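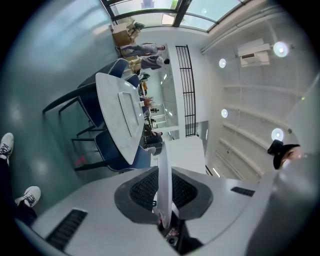
Section 4: Setting up the water softener

Read this section through once before you open the bypass valve. The quick card in the box says the job takes ten minutes. It leaves out the hardness test, the first rinse and the leak check, so treat that figure with suspicion.

4.1 Test the water first

Do not copy the hardness number from a neighbor or from the label on an older softener. Town averages are not much better. Two houses on the same street can draw from different mains.

1. Run the cold kitchen tap for two minutes.
2. Fill the sample tube to the line and cap it.
3. Add test drops one at a time, shaking after each, until the color changes from red to blue.
4. Write down the number of drops. Each drop is one grain of hardness per gallon.
5. Repeat with a fresh sample. If the two results differ by more than one grain, do it a third time and use the higher of the closest pair.

Note: The paper strips sold in hardware stores are fine for a pool. They read in wide bands and will leave you guessing between settings.

4.2 Fill the brine tank

1. Check that the float moves freely in its tube.
2. Pour in three gallons of clean water. This is for the first fill only. After that the valve adds its own.
3. Add salt pellets until the tank is half full. Do not use rock salt.
4. Put the lid back on and press down both corners.

Salt bags marked "rust fighting" or "extra pure" cost more. We have run the Wivton valve on plain pellets and on the expensive kind and saw no difference in the resin. If your water carries a lot of iron, no bag of salt will cure that, whatever the bag says. You need an iron filter ahead of the softener.

CAUTION: Never pour bleach or drain cleaner into the brine tank.

4.3 Program the valve

1. Plug in the transformer. The display shows 12:00 and blinks.
2. Hold SET for three seconds, then use the arrows to enter the time of day.
3. Press SET again and enter the hardness from step 4.1.
4. Press SET and enter the reserve in gallons. The factory value is 300. Leave it there for up to four people. Larger households should use 900.
5. Press SET to save. The blinking stops.

Note: The valve offers a "Smart" mode that claims to learn your water use. It needs several weeks of steady habits to learn anything, and a houseful of guests in December will throw it off. We suggest metered mode for the first year. Owners of the older Herkwood valve do not have this choice and are missing very little.

4.4 First rinse

1. Turn the bypass to the halfway mark and let the resin tank fill slowly. Expect hissing.
2. When the hissing stops, open the bypass fully.
3. Hold REGEN for five seconds. The valve moves to backwash.
4. Watch the drain line. The water may run tan at first – that is resin dust. If beads come out, close the bypass and see Section 9.
5. Let the cycle finish. Do not unplug the valve to hurry it along.

CAUTION: The drain line must end above the drain with an air gap of at least two inches. A hose pushed down into a standpipe can pull waste water back into the unit.

4.5 Check your work

1. Wipe every joint with a dry paper towel and look for damp spots. Check again the next morning.
2. Run a cold tap fed by the softener for five minutes, then repeat the drop test. One grain or less is a pass.
3. If the reading is higher, confirm that the bypass is fully open before changing any setting. A half-open bypass is the usual cause.

Spare seals are listed under part 1171. The drain clamp is part 3289.

Revised 2022-02-08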